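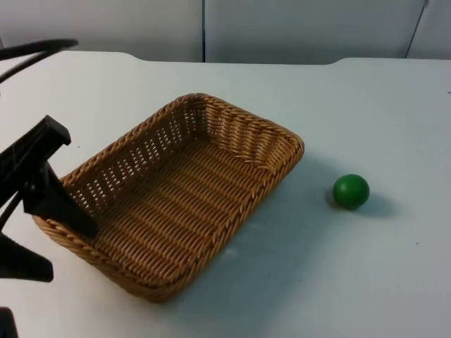
Ticket 581 – wicker basket, empty, green ball next to it

Opened 4/29/26 by Booker Gallagher
Item: Kukine basket, rectangular, braided rim
Problem: customer says strands snag knitwear. Wants refund or swap. Order was for 9, only this one reported.

Checked rim with a nylon stocking, all four sides. One catch near a corner. Trimmed, sanded, retested – no catch. Floor not tested yet, ran out of time.

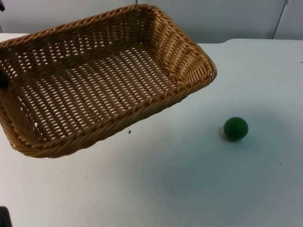 Lastine Returns & Repairs

Update, T. Dvorak: floor done. Gaps in the weave are normal for this style, pls don't log as damage. Ball is 117 on the stock list, seperate item, do not pack with the basket.

Asked Kowalczyk if the rest of the batch had the same snag. No reply.

Status: waiting on supplier. Swap approved if customer still wants it.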